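Undance (hand-held gripper)
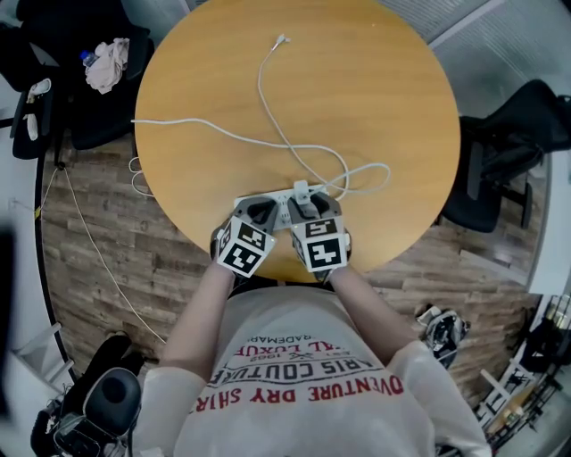 By the Nadilden workshop wiki. Last edited 2022-01-03

Undance is a hand-held gripper design built and used in pairs at Nadilden, a shared workshop. It lets a person record handling tasks that are later used to train a robot arm. The name covers the gripper body, the marker set and the recording software, Lumino.

Design

Each gripper has a dark grey plastic body with curved jaw fingers. Square black-and-white markers are fixed to the body, facing in several directions, so that at least one face stays in view when the wrist turns. Lumino works out the position of each gripper from the markers. Jaw opening is read separately, from a sensor in the handle.

The first version had flat fingers, which slipped on rounded plastic housings. Curved fingers replaced them in October. Bodies from the two versions are interchangeable – the fingers are not.

Tasks

Most recordings are made at a table, with the operator standing. The cable set covers power strips, plugs and long leads. Both grippers may work on the same object, as when they are brought together over a power strip. Loose cable is left on the tabletop and may hang over the side. The set holds 233 recordings, each about 3 minutes long.

Known faults

Tracking drops out when one gripper hides the markers of the other. Lumino fills gaps of up to 6 frames and rejects anything longer. Glossy marker prints also cause errors under ceiling lights, and matt paper is now used.

See also

Soltani (arm controller)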